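Home Products Work Surfaces Mats Inserts Spares Contact

Bralville Perforated Bench Top

The Bralville is a flat, perforated top for workbenches, sorting tables and light assembly stations. It replaces a solid top where small items, dust or rinse water would otherwise collect on the surface. The holes run in a regular grid over the full working area. A solid margin is left on all sides for clamping and for the mounting screws.

The top is sold without a frame. It fits the Closska bench frame directly and can be fitted to most other steel frames with the adapter rails listed under Spares. It is not meant to carry the load of the bench on its own and must be supported along both long sides.

Construction

The top is molded in one piece. Ribs on the underside run across the short dimension and stop short of the margin, so that the rails can lie flat against it. The upper face has a light matte texture. The edges are rounded on the top side and square on the underside.

Standard thickness is 22 mm, measured at the margin. Hole diameter is 7 mm. Tops are 900 mm wide, front to back, and are supplied in three lengths. Longer benches are built up from two or more tops joined end to end with the splice bar. The joint falls on a solid margin, so the grid is interrupted there. Customers who need an unbroken grid past the joint should ask before ordering, as this calls for a different mold insert and a longer lead time.

Colors

Blue is the stock color. Gray and white are made to order. Color is carried through the full thickness and scratches do not expose a different shade. Small differences between batches are normal. Tops for one bench should be ordered together.

Load

Load ratings apply to an even load on a supported top. Point loads, such as a vise or an arbor press, should be placed over a rail or on a spreader plate. Do not bolt a vise through the perforated area. The material between the holes is not strong enough to hold a bolt under side load, and cracks that start there will run from hole to hole.

The top will sag slightly under a load that stays in one place for weeks. The sag mostly recovers when the load is moved. If a flat reference is needed, lay a separate board on the top and work on that.

Mounting

Set the frame level before the top goes on. Lay the top in place and let it rest overnight in the room where it will be used. It grows and shrinks with temperature, and the slots in the margin are there to allow for this. Put each screw in the center of its slot and tighten by hand until the washer just stops turning. Power drivers will pull the washer into the material.

Eleven screws are supplied with the shortest length, including one spare. The longer tops come with a second bag. The screws are the same as those used on the older Najafi top, but the slot spacing is different, and Najafi rails cannot be reused without drilling.

Cleaning

Wipe with warm water and mild dish soap. A soft nylon brush clears the holes from above. For heavier dirt, remove the top and rinse from the underside. Do not use acetone, paint thinner or cleaners that contain chlorine. Alcohol wipes are fine for occasional use – repeated use will dull the texture.

The Prestis catch tray slides under the top and collects whatever falls through. It can be emptied from the front without unloading the bench. The tray is not watertight at the corners and should not be used under wet work.

Changes from the previous version

Hina Qureshi revised the rib layout in November after two customers reported a rattle on tops fitted to welded frames. The new ribs are slightly deeper near the center. Old and new tops can be joined with the same splice bar. The load ratings have not been changed.

Ordering

State the length, the color and the type of frame. For frames not made by us, send the outside width and the distance between the rails. Drawings are available on request from Albane Chauvin. Questions about fitting go to Rigoberto Chávez in the workshop. Cut tops cannot be returned.

Page last revised Saturday, December 14, 2024. 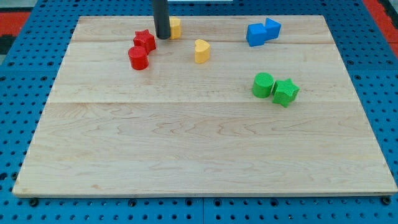
Blue perforated surface with a wooden board and colored blocks on it.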